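Chapter 8
Small Things That Roll: Pens, Tubes and the Desktop Tray

In this chapter
Why loose items travel
Choosing a tray you will use
Sorting by shape before sorting by purpose
The Thursday sweep
Key words: catch-all, footprint, lip, orphan cap, standing item

The front office of the Vilumstead branch library once ordered 135 markers in a single January. The clerk who placed the order, Tumaini Athumani, was asked to explain it, and did so in a memo of two sentences. The first said that the office had no markers. The second, added after lunch, said that the office had a great many markers and that they were behind the radiator.

Most of us have written some version of that memo. Large objects stay where we leave them, and if a filing cabinet goes missing somebody will usually remark on it. Small objects are another matter. A marker is a cylinder, and a cylinder on a flat desk is only waiting for a door to slam. Glue tubes, lead cases, lip balm and the little bottle of correction fluid that dried up two winters ago all belong to the same restless population. Chapter 7 dealt with paper, which at least has the decency to pile up where you can see it. We turn now to the things that leave.

8.1 Why loose items travel

Three forces act on a desktop: slope, traffic and sleeves. Very few desks are level, whatever the catalog said, and a round barrel will find the low corner faster than any carpenter. Traffic means people walking past, opening drawers, and setting down mugs with more feeling than the mug requires. Sleeves do the rest. In the desk diaries kept for this course by students at the Wesis evening program, the sleeve was blamed more often than the cat, though we should note that the cat was not asked to keep a diary.

The usual answer is the pen cup. It is a fine answer for pens. It is a poor one for short items, which sink to the bottom and are met again when the cup is emptied, often by a different generation of staff. A cup also hides the labels of anything standing upright, so the hand goes in hopefully and comes out with a dry highlighter.

8.2 The case for the tray

A tray with a raised rim does a modest job well. It lets things lie down, which is what they were going to do anyway, and it stops them at the edge. You can see into it. You can pick it up with both hands and move the whole population to another table when somebody needs the desk for a birthday cake.

Color matters more than you might expect. A dark tray swallows a dark barrel, and by four in the afternoon the swallowing is complete. Pale trays show their contents, along with every speck of graphite, and you may regard the second effect as encouragement to wipe them. 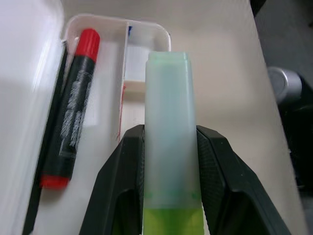 Figure 8.1 Against a white tray, a red-capped black marker and a frosted green tube are easy to tell apart.

Notice how much work the caps and bands do. Red at both ends of a marker tells you what you are reaching for before you have read a word, which is useful when the lettering is past reading. Whenever you have a choice, buy small items that announce themselves.

8.3 Shape first, purpose second

Beginners like to sort by purpose: writing things here, sticking things there. It looks lovely until Friday. Sorting by shape lasts longer. Put long round items together, all lying the same way, and give flat-sided items a row of their own. A squared tube is the good citizen of the tray, as it will lie against a wall without wandering, and some will even stand. Keep any standing item toward the back, where the sleeve has farther to go.

Orphan caps get 2 weeks. After that they are not going to be reunited with anybody, and you may let them go with a clear conscience.

The Khaemba method, which we take up in Section 8.5, adds a divider. The Edau method removes it again. Readers who already feel strongly about dividers are asked to be patient with the rest of the class.

Before you read on

Empty one drawer or cup onto a sheet of newspaper. Group what you find by shape, without testing, repairing or reminiscing over any of it. Write down which group is largest and where on the desk its members are normally found. Keep the sheet, as you will need it for the Thursday sweep in Section 8.4.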